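03/07/2019

# Our Visit to the Robot School at Pirklow

Do robots go to school? When I told my daughter that I would write about a robot school, she laughed at me. But in Pirklow there is a workshop called Juntunen, and once a year it opens its doors to families. I went there with 7 children from our reading club, and we wanted to learn how a robot gets to know its work.

Hema Poojary met us at the door. She gave us all visitor stickers and asked us one question: "How did you learn to tie your shoes?"

Everybody answered at the same time. Somebody's mother showed it. Somebody's grandfather showed it, very slowly, again and again. One boy told us that his shoes have no laces (he was quite proud of it).

"Good," said Hema. "A robot can learn in this way also. A person does the work many times, and the computer studies how the hands moved."

## Hands that are not hands

For this kind of lesson, the person does not use bare fingers. The person holds a **gripper** in each hand. A gripper is a tool that can take hold of a thing, a little like the claw of a crab. Why is this better? A robot arm can carry the same kind of gripper. So when the person learns to open a door with the gripper, the robot can try to copy it.

The lesson that we watched was about lockers. You may think that a locker is easy! But the handle lies deep in the door, and the key is small.

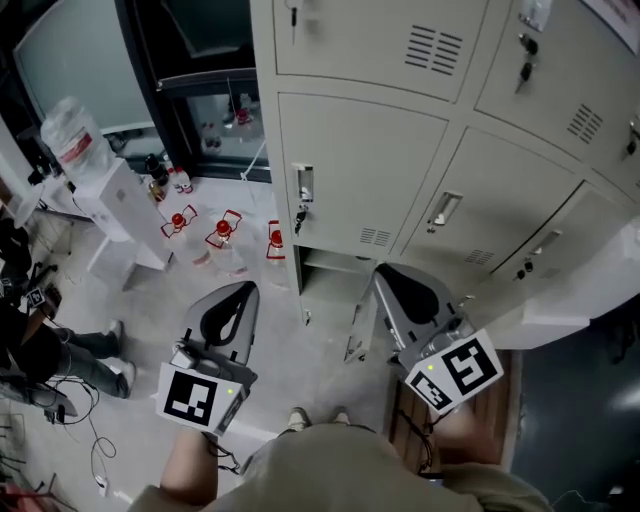
*Two grippers at work by the lockers. Can you find the square black-and-white markers?*

The black-and-white squares are called **markers**. They are like name tags for a camera. A computer knows exactly what the pattern looks like, so it can work out where the marker is and which way it is turned. From this it can follow the gripper when it goes up, down or to the side.

## How many times?

Ashwin Kamath keeps the notebook of the lessons. He read to us from it: 372 lessons with lockers were finished in April, and 1,222 lessons of all kinds since the workshop began. One girl asked if the teacher becomes bored. Ashwin said yes, sometimes, and then they change places or drink some tea.

He also told us that a mistake can be useful. If the gripper slips from the handle and the person tries again, the computer can learn from the second try too.

## Try it at home

Take two pairs of kitchen tongs, one for each hand. Now try to open a drawer, take out a sock and close the drawer again. Move slowly and ask a grown-up first. Our best time in the club was 92 seconds, and the sock fell down twice.

## Words to remember

**Gripper:** a tool for holding things.

**Marker:** a pattern that a camera can find easily.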